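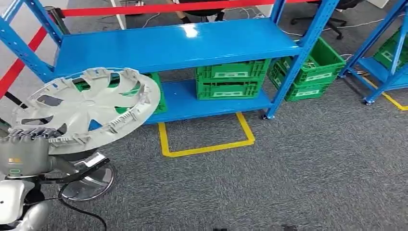

How many crates should go on one shelf of a rolling unit?
Two in a stack, with the top of the upper crate kept in easy reach. A third crate makes the stack hard to unload and puts weight too high on a unit that has casters.

Wheel Parts Storage, Histgate Workroom

This gallery covers the wheel parts storage area at Histgate, as it stood in January. The area handles plastic wheel covers, rims and odd parts on their way to the Durnska and Sketon benches. The layout was drawn up by Zinhle Masilela and replaced a wall of fixed racking that had been in use since the workroom opened.

The main unit is a blue metal shelf with perforated uprights. Shelf height is changed by moving the supports to a different row of holes. The unit runs on small black casters, and the load plan keeps heavy items low. Green vented crates go on the lower shelf. The upper shelf is reserved for parts in transit and should be clear at the end of each shift.

Crates all have a white label panel on the front. The panel faces the aisle at all times. Labels are written by hand with the part group first, then the bench. Crates from Chettiar arrive with their own numbering, which is left in place until the contents have been checked against the delivery sheet.

Wheel covers are stored apart from rims. A plastic cover has retaining clips along the rim, and these snap if a heavier part is set down on them. Covers with a broken clip go back to the intake bench with a tag. The stock list for covers runs to 47 patterns, and a curved-spoke cover is easily confused with its mirror version, so left and right are checked before the part is shelved.

Floor marking

Yellow tape on the gray carpet shows where items may be set down. The outline in front of the shelf is left open on the shelf side, so that a part can be moved straight across without crossing a line. Tape is 2 inches wide throughout. It was chosen over paint for two reasons: the carpet does not take paint well, and the positions are reviewed whenever a new part group comes in.
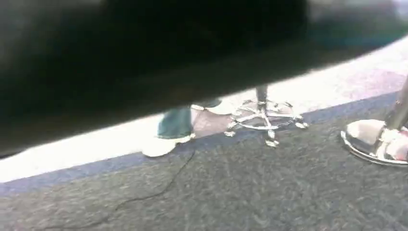

Carpet was kept when the racking came out. It is low pile and dark, and casters roll on it with a little more effort than on bare concrete. The benefit is less noise and fewer marks on dropped parts. The drawbacks are that small clips are hard to find in it and that tape edges lift where carts turn. Edges are pressed down weekly and any length that has lifted is cut out and replaced. Cables are routed along the walls where possible.

Walkways between units are 30 inches at the narrowest point. Crates may be stacked on the floor beside a unit during sorting, but they go back on a shelf before the next delivery is opened. Loose cables are collected in a crate of their own and sorted once a month.

The area is sized for 1,000 parts, counting covers and rims together. Tubes and other long items are not part of that figure and are logged on a separate sheet.

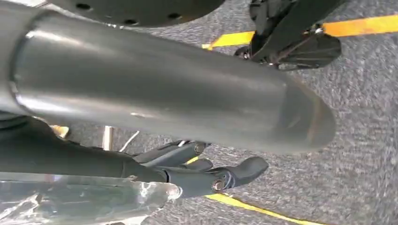

Gray tube with raised collar, scuffed at the tip. Yellow floor tape behind.

Updated drawings of the shelf positions are kept in the folder at the intake bench. Changes to the tape layout go through Zinhle Masilela.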